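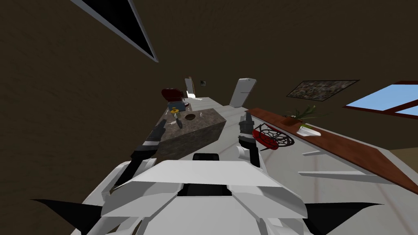
Protokoll Spielertreffen Januar

Beginn 19.10 Uhr, Ende kurz nach halb zehn. Leitung: Loan Ung. Protokoll: M. K. (eingesprungen, bitte Nachsicht). Anwesend siehe Liste im Ordner. Entschuldigt: J. R., die beiden aus Filmont.

Protokoll vom letzten Mal: wurde herumgereicht. Eine Korrektur, das Turnier mit den kleinen Schiffen war nicht „abgesagt“, sondern verschoben. Sonst angenommen.

TOP 1 Kampagne Vuvthorpe

Stand nach Runde vier: Westufer bei den Blauen, Brücke umstritten, Mühle abgebrannt (wird auf der Karte noch nachgetragen, Loan macht das). Die Roten wollten die Mühle als Nachschubpunkt weiter werten, weil der Würfelwurf für den Brand erst nach der Versorgungsphase kam. Längere Diskussion. Regelheft gibt es nicht her, Seite zum Thema Feuer ist bekanntlich dünn. Abgestimmt: Mühle zählt noch für Runde vier, ab Runde fünf nicht mehr. Zwei Enthaltungen.

Armeegröße für die Entscheidungsschlacht: Vorschlag Loan 2.000 Punkte pro Seite. Gegenvorschlag kleiner, damit man an einem Nachmittag fertig wird. Einwand dazu, dass dann die Artillerie praktisch keiner mehr mitnimmt. Bleibt bei 2.000, dafür Schachuhr. Wer keine Uhr hat, bringt ein Telefon mit. Verbündete nur mit Absprache vorher, nicht erst beim Aufbauen!

Verluste werden ab jetzt sofort eingetragen. Die Liste mit den Kritzeleien vom November konnte keiner mehr lesen, auch der Verfasser nicht.

Offen: Wetterregel. T. schreibt einen Entwurf, eine halbe Seite, kein Roman. Nebel soll drin sein, Schnee eher nicht. Frage, ob Nebel auch die Kommandoreichweite halbiert oder nur die Sicht. T. nimmt beides mit auf, dann wird probegespielt.

TOP 2 Figurenbestellung

Sammelbestellung bei Vass ist raus, Summe 602 Euro, alle Anteile eingegangen bis auf einen (weiß Bescheid). Lieferung angekündigt für Februar. Reiter in der zweiten Variante waren nicht lieferbar, ersetzt durch die alten Posen. Wer die nicht will, bitte bei Loan melden, Tausch untereinander ist kein Problem, G. nimmt alles was Pferde hat.

Fahnen: die gedruckten aus der letzten Bestellung waren zu dünn, Farbe bricht beim Falten. Tipp von G.: vor dem Biegen beidseitig mit verdünntem Leim streichen, dann um einen Pinselstiel legen, Kanten mit Farbe nachziehen. Hat bei seinen Grenadieren gehalten. 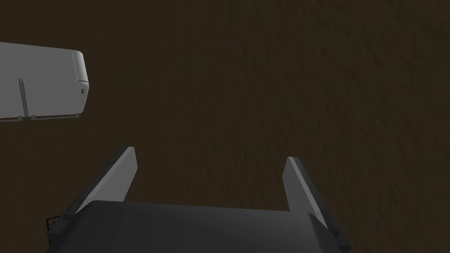

Außerdem soll beim nächsten Mal jeder die Bestellnummern selber in die Tabelle schreiben. Freitext wie „die Husaren von neulich“ wird nicht mehr angenommen. Loan hat damit einen ganzen Abend verbracht.

Grundierung: Sammelkauf Sprühdosen lehnt die Mehrheit ab, Geschmack zu verschieden. Schwarz, Grau, Weiß, das übliche. Jeder für sich. Gesprüht wird draussen, nicht im Treppenhaus.

TOP 3 Regelfragen

a) Flankenangriff. Neue Fassung gilt: Einheit muss zu Beginn der eigenen Bewegung mit der Mehrheit der Bases hinter der Frontlinie des Ziels stehen. Wer schräg steht, steht schräg, also Front. Bei Streit entscheidet der Würfel und es wird weitergespielt.

b) Plänkler im Wald. Bisher gespielt: keine Abzüge beim Schießen heraus, voller Abzug beim Schießen hinein. Im Heft steht es anders. Beschluss: wir bleiben bei unserer Version, für Gäste vorher ansagen. T. dagegen, will das ausdrücklich im Protokoll haben. Hiermit erledigt.

c) Generäle im Nahkampf. Vertagt, Zeit.

TOP 4 Frühjahrsspieltag Botwood

Die Halle in Botwood haben wir für einen Tag im April, Miete 158 Euro inklusive Tische. Stühle auch, aber die knarren. Aufbau ab acht Uhr, Spielbeginn halb zehn, Mittag gegen eins, Schluss spätestens sieben. Schlüssel holt Loan am Vorabend.

Geplant: die große Vuvthorpe-Platte in der Mitte, dazu Einsteigertische an der Fensterseite. Filmont bringt wieder ihr Skirmish-Spiel mit, Piraten oder etwas mit Sümpfen, war am Telefon nicht klar. Kein Turnier dieses Mal. Antrag auf kleinen Malwettbewerb wurde angenommen, Kategorien Einzelfigur und Einheit, Preis ist ein Pinselset. Wer in der Jury sitzt, macht selber nicht mit. G. hat sich daraufhin wieder aus der Jury verabschiedet.

Bring & Buy: ja, aber nur ein Tisch. Preise müssen dranstehen, Name auch. Was um sechs nicht abgeholt ist geht in die Geländekiste.

Werbung: Zettel in der Bücherei und beim Modellbahnladen, Text kommt von J. R., sobald wieder gesund. Letztes Jahr stand die falsche Uhrzeit drauf, bitte vorher jemanden lesen lassen.

Kosten insgesamt rund 400 Euro mit Halle, Getränken und Druck. Gedeckt aus Beiträgen und Tischgebühr, Eintritt bleibt frei.
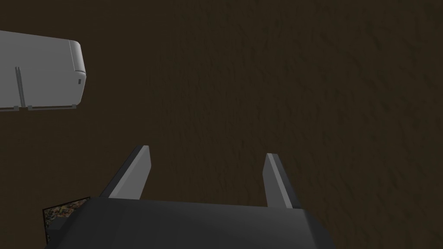

TOP 5 Geländebau für die große Platte. Grundlage bleibt Hartschaum auf Sperrholz, Stöße diesmal versetzt, damit die Naht nicht wieder quer durch das Dorf läuft. Bei der Farbe ging es länger hin und her, alte Platten sind zu grün und zu glatt. Geeinigt auf das dunkle Braun wie auf dem Bild über diesem Punkt, fleckig, mit helleren und dunkleren Schlieren, das kann als festgetretene Erde durchgehen und zur Not auch als grobes Holz. Also kein einfarbiger Anstrich! Erst dunkel mit Sand in der Farbe, trocknen lassen, dann mit breitem Pinsel unregelmäßig trockenbürsten. Gras kommt nur stellenweise drauf, Büschel am Flussufer und hinter der Mühle. Probestück macht T., Abnahme beim Basteltermin.

Fluss: Gießharz oder Acryllack in Schichten? Harz sieht besser aus, stinkt aber und ist beim letzten Mal an der Kante ausgelaufen. Lack. Brücke wird neu gebaut, die alte ist zu schmal für eine Kolonne, Bases hängen über. Mindestbreite wird nach den Artilleriebases gemessen.

Häuser: drei abnehmbare Dächer fehlen, vermutlich noch bei Filmont. M. K. fragt nach. Ruine der Mühle baut G., passend zum Kampagnenstand. Bäume bitte nicht mehr fest aufkleben, sondern auf lose Waldbases stecken, sonst kann man keine Regimenter reinschieben.

Basteltermin: Februar, zweiter Spielabend, ab 18 Uhr. Eigene Messer und Unterlagen mitbringen. Heißklebepistole hat Loan.

TOP 6 Verschiedenes

Regelbücher aus dem Schrank: bitte eintragen wenn man eins mitnimmt. Das mit den Belagerungsregeln ist seit Herbst weg.

Die blaue Würfelkiste gehört allen. Die rote gehört K., Finger weg.

Anfrage von einem Vater, ob ein Zwölfjähriger mitspielen kann. Ja, gern, in Begleitung. Erste Partie mit Loan, kleine Armee, ohne Sonderregeln.

Idee für den Sommer: ein Abend Seeschlachten, Regeln müssten aber erst ausgesucht werden. Interesse ja, Zuständigkeit nein. Kommt im März nochmal auf die Tagesordnung, zusammen mit den Generälen im Nahkmapf.

Nächstes Treffen im Februar, gleiche Uhrzeit, gleicher Raum. Kekse bringt T. mit.

gez. M. K.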